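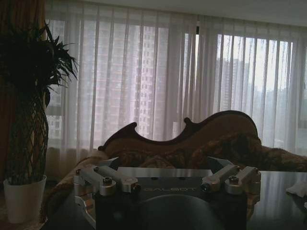 Le salon noir de la maison Prendergast, à Tatstead

Il y a des pièces où l'on entre pour cinq minutes et d'où l'on ressort une heure plus tard, les yeux encore pleins de courbes. Le petit salon de la maison Prendergast est de celles-là ! Je tenais à lui donner sa propre galerie, après celle de l'escalier et celle de l'office, parce que deux meubles y font à eux seuls presque tout le spectacle : un canapé sculpté de goût victorien et une table laquée noire.

Commençons par le canapé. Le dossier, surtout le dossier ! Son contour de bois sombre part d'une petite volute à gauche, monte en vague, marque un creux, puis reprend son élan et s'arrondit bien plus haut du côté droit. On pense au corps d'un violon, et une fois qu'on y a pensé on ne voit plus que ça. L'asymétrie surprend un peu les visiteurs habitués aux dossiers bien sages, moi elle m'enchante. Un tapissier de Pustton y a consacré cinq semaines de travail, et quand on suit la ligne du bois tout du long, on comprend qu'il n'ait pas voulu se presser.

Le tissu mérite qu'on s'en approche : fond brun, grands médaillons fleuris couleur crème. Il répond au tapis, fleuri lui aussi, et ce mélange de motifs, qui ferait peur sur un échantillon, donne à la pièce une chaleur formidable.
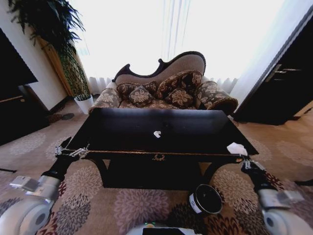 La table, maintenant. Tout est dans la ceinture : un mince filet doré court le long du bord et, au milieu, un petit ornement doré en forme de couronne. C'est minuscule à l'échelle du meuble, et c'est pourtant vers lui que l'œil revient. Les pieds sombres descendent en s'arquant jusqu'au tapis, avec dessous cette belle zone d'ombre qui fait paraître le plateau encore plus large.

Elle est arrivée de chez Virar, numéro 81 du catalogue, sous une simple ligne : « table basse, laque noire ». Quelle modestie ! Il a fallu sept visites avant de lui trouver sa place (d'abord dans l'entrée, puis contre le mur du fond, puis de biais, ce qui n'allait pas du tout). Devant le canapé, c'était l'évidence.

Pour l'entretien, un chiffon doux à peine humide, puis un chiffon sec, toujours dans le même sens. Pas de cire ! La laque prend très bien la lumière toute seule, et la fenêtre fait le reste : à travers les rideaux, le jour se pose en reflets gris pâle sur le plateau. Si vous passez à Tatstead, venez plutôt le matin, quand les lampes sont encore éteintes.

Prochaine galerie : la salle à manger et ses chaises, que je n'ai pas fini de trier. Il y en a de très belles, et deux ou trois dont je ne sais toujours pas quoi penser.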